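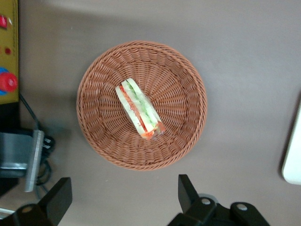
Lunch on the Draltgate line

The buffet car between Elville and Trekberg closes in January, after 41 years. Most passengers on the early train already bring their own food. A sandwich from the station at Elville is cheaper, and the queue is shorter.

The car sold 1,624 hot meals in its last full summer - well down on the 3,000 it once managed. Snacks kept it going after that.
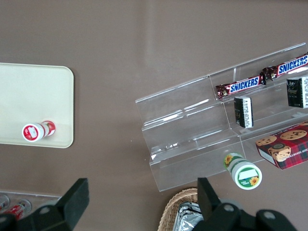 Travel and Transport Desk
14/12/2009

A trolley will run instead, with tea, crisps and chocolate bars. It stops at Costa, where the line turns inland, and is restocked there.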